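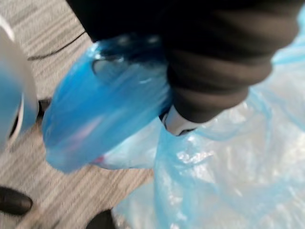

Weekly meeting on the Skevo cell, 12/25/20. The date was objected to and the objection was noted, along with the fact that everyone came anyway. Present: Maëlle Lapointe (chair), Gordon Poirier, Gordon Thibodeau, Waldemar Kaczorowski (minutes). Apologies from Léonie Besson, who has family. First business was floor rules around the arm. Blue shoe covers stay mandatory past the door. Poirier asked that they be pulled on all the way, with no loose plastic trailing over the carpet, and that anyone with long pants keep an eye on the thin black cable lying on the floor. Thibodeau asked who would be checking. Poirier will be checking.

**1. Last minutes**

Accepted, after "Gordon agreed to this" was changed to "Gordon P. agreed to this" in two places. Gordon T. wishes it known that he agreed to nothing.

**2. Wrist camera**

The bracket works itself loose after long runs. Thibodeau has retightened it 4 times since the last meeting and would like a different hobby. Lapointe proposed threadlocker on the bracket screws and a paint mark across each head, so a loose one shows at a glance. Agreed. Calibration to be redone afterward, with the target board flat on the floor and not propped against Kaczorowski's lunch.

**3. Gripper**

Trirby sent new finger pads. They fit the old fingers, which we no longer have. Poirier to return them and ask for the other kind, in writing this time. Until then the current pads get wiped down before each shift and closing force stays where it is. The note on the controller reading "try more?" has been removed and its author invited to come forward.

**4. Cycle count**

The counter stood at 1,658 this morning. The service sheet says to grease the wrist joint every 100 cycles, and the grease log has nine entries, three of them in the same pen. Lapointe asked for the log to be filled in when the grease goes in. Discussion was short.

**5. Cable run**

Kaczorowski wants a proper floor channel. Lapointe wants to see a price. Tape in the meantime, and the good tape, from Taltell, which is in Besson's drawer.

**Actions**

- Thibodeau: threadlocker, paint marks, calibration
- Poirier: pads back to Trirby; shoe covers
- Kaczorowski: price for floor channel
- Besson: key to drawer

Full strip-down of the arm stays penciled in for May. Meeting closed when the coffee ran out.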